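4. Preparing the Surface and Mounting the Wheel Base

Applies to the Faron wheel base with the Sivham desk clamp. Revised 11/14/24.

4.1 Clear the front edge of the desk. The clamp requires 200 mm of free width.

4.2 Wipe both faces of the desk edge and let them dry. 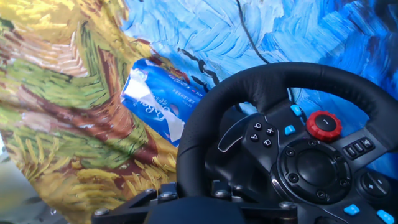

4.3 Set the base on the desk with its front lip against the edge. Do not plug in the power supply yet.

4.4 Slide the clamp into the rear slots until it clicks. Turn the knob clockwise until the base no longer shifts by hand.

CAUTION: Do not use a wrench on the knob. Glass desktops are not supported.

4.5 If a mat is used, lay it flat before clamping. Mats over 3 mm thick must be kept out from under the clamp pads. 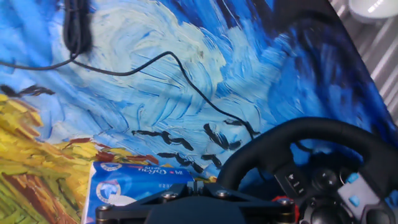

Fig. 3. Printed desk mat, swirl pattern.

4.6 Route the pedal cable behind the desk and leave slack at the connector.

NOTE: Retighten the knob after 13 hours of use.
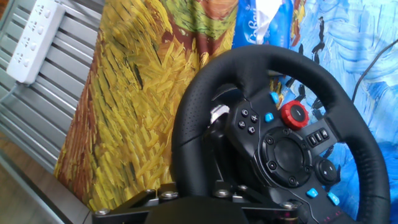 WHEEL AND BUTTONS

4.7 Connect power. Keep hands off the rim until centering ends.

4.8 Press each button once and check the response on the test screen.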